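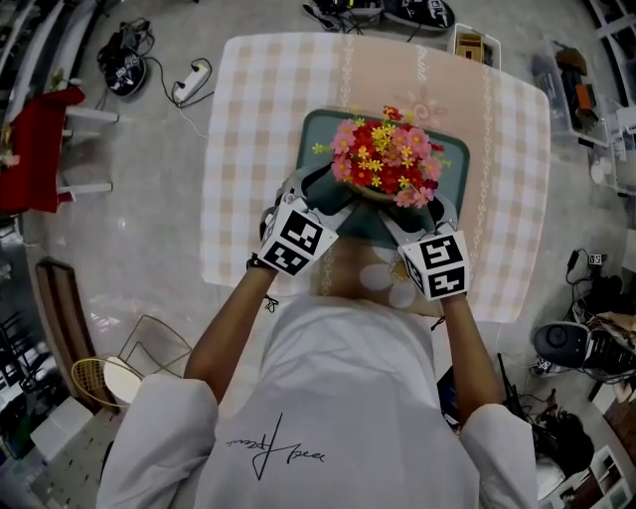

Is the Kobori mill worth the trip if you only have a morning? Go for the first tour, and a morning is enough, as long as you skip the shop until the end.

I went on a Sunday in November. The mill stands on the river side of Gotby, a five-minute walk downhill from the bus stop. It opened in 1865 as a flour mill and switched to paper later on. The front door is on the yard side, not the street side, and the sign for it is small. I walked past it twice.

The tour starts at 10 and there were 6 of us. Imogen Penrose led it. She worked in the finishing room for years before she took over the visits, and she spent a long time on the parts she knew best — cutting, sorting and packing. That suited me. Most mill tours I have been on stop at the vats.

We began in the rag loft, where old cotton was once sorted by hand on long benches. The floor slopes toward the river and you feel it in your knees. From there a steep stair goes down to the beater, a big oval tub with a roller set across it. It runs on tour days for a few minutes at a time. The noise is lower than I expected, more of a slap than a grind.

The vat room comes next. Each visitor gets to pull one sheet. Mine was thick on one side and had a hole near the corner. Penrose said the trick is to stop shaking the mold sooner than you want to. The sheets are pressed between felts and mailed to you later, so write your address clearly on the slip.

Upstairs is a room of old order books. One page was open to an order from Rallorlow for 689 reams of writing paper, with a note in the margin complaining about the color of the last lot.

The café next door, Driseletti, does soup and rolls and closes at 3. The bus back leaves from the other side of the road. Wear flat shoes for the loft stair, and bring a sweater — the drying room has its shutters open all year.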